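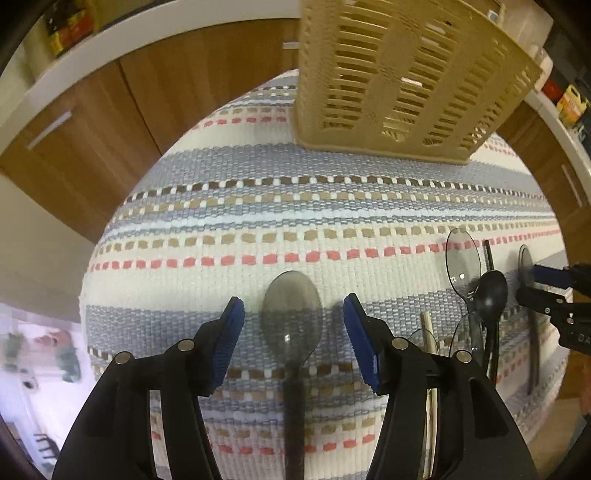 Sorting a drawer full of plastic spoons and odd chopsticks – what do you keep?

Posted by Perla Montes in Kitchen & Table, 22 Nov 2020

Hi all! I finally tipped out the takeout drawer onto the dining table and I'm having way too much fun with it. There are black spoons, clear ones, a see-through grey one with a long handle that I really like, and chopsticks that have lost their partners. We do a big family lunch every November, 15 people this year, and I would love to use what we have and skip buying another box.

So, two things. Do you sort by color or by what the thing is? And can the sturdier plastic spoons be washed and used again, or am I kidding myself? I've got one shallow drawer to work with and a bamboo tray from Kuverholm that almost fits (it sticks up just enough to catch when you close it, argh).

Also the tablecloth has to go in the wash before lunch. It's woven, white and pale blue-grey with little dashes of coral and tan and brown, and it was my aunt's. Any tips for not wrecking it? It's my favorite thing in the whole room!

Tanvir Gamage

Oh I love a drawer clear-out! I'd go by what the thing is first, then by color inside that. When you're setting a table you reach for "spoons", and having the black ones and the clear ones in separate stacks is a bonus. Nest the bowls together all facing the same way and they take up hardly any room. I used to throw mine in any old way and the drawer jammed every week.

For washing: the thicker ones do fine by hand in warm soapy water. I don't put mine in the dishwasher – the first batch I tried came out bent like bananas. Check each one by running a thumb along the rim and flexing the handle a little. If it's cracked or has gone white where it bends, out it goes. Clear ones show scratches much sooner than black ones, so I use those for dry things like sugar or nuts.

Single chopsticks are great in the garden! Plant labels, seedling supports, poking holes for seeds. I have a jar of them by the back door and I still run out every spring. If you have a few loose ones, line them up by the thick end and see if any make a decent pair. Close enough is good enough for noodles.

On the tray, take it out and try it turned sideways before you give up on it. Mine from the same shop is a bit shorter on one side and that did the trick.

Boonmee Phromma

just buy new ones, a box of 50 costs next to nothing

Josphat Rweyemamu

I'll take the tablecloth, since Tanvir has covered the spoons so well.

What's the fiber? If there's a label, go with that. My mother's woven cloths are cotton and we've washed them for years this way: shake it outside, dab any spots with a drop of dish soap, then cold water on the gentle cycle with nothing else in the drum. Test the coral part first. Wet a white rag, press it on a stripe on the underside and see if any color comes off. If it does, hand wash only, and keep it short.

Hang it over 2 lines so the weight is spread out, and pull the edges straight while it's damp. Iron it from the back on medium. Woven patterns come up beautifully like that, the little dashes almost stand up off the cloth!

Do it a few days ahead so you have time for a second go if the gravy stain from last year is still there. There's always one. Have a wonderful lunch!

Comment from Perla Montes

Thank you!! The tray DOES fit sideways, I can't believe I never tried it. No label on the cloth but the rag stayed white, so it's going in on cold tonight. Boonmee, I know, I know, but I like my grey spoon.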